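Anybody been to the robot open day at Sotwood? Is it worth the drive?

Posted in: Hillport Community Help > Days out

Dimitrov_dad
My daughter's school sent home a flyer for the open day in June. Robot hand demo, bench tour, thats about all it says. We'd be coming from past Hillport so its a haul. Do you get to see the thing up close or is it all behind glass? Shes 11 and gets bored fast. Also is there parking.

Ye-ji Han
Went last year, would go again. Sorry this is quick, on my lunch.

Yes you get close. They run the hand at a plain wood table with ordinary white kitchen type stuff, and a screen next to it shows the view from the wrist. Go stand by the screen!! Way better than watching over people's heads. You see the fingers work right up against things -- silver joints, black rubbery tips.
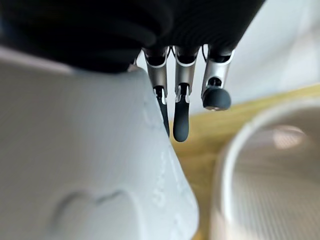
wakari_mike says the screen was off for half of his visit, and that the afternoon group got a much shorter demo than the morning one. So maybe it depends who is running it. Mine was a morning slot and they took plenty of questions, even the silly ones from my nephew (can it arm wrestle. no).

Parking is behind the building, fills up early. Tell them you have a kid with you when you sign in, they let kids stand at the front.

After the talk they let you look at the mechanical parts for a few minutes. Pale curved finger with holes cut in it, little metal clips, thin tan fins in a row. My nephew liked this more than the demo. Don't touch unless they say so, obvious but people did.
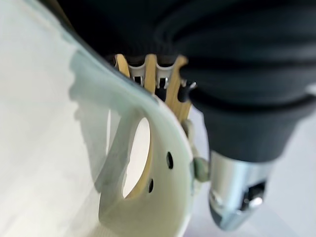

Slots and sign up

Demos at 11 and 3 when I went, check the flyer becuase it may have changed. Front desk is extension 3268 if you want to ask. Bring a snack, the vending machine only took coins.

wakari_mike
It's ok. Like I said the screen thing bugged me. Standing room only, lots of waiting. My 7 year old was done before the talk ended but an older kid might be fine. Free though, so whatever. Take the back road in, the main one gets jammed near the Sotwood turn.

Dimitrov_dad
Thanks both, going for the morning one. Will call about parking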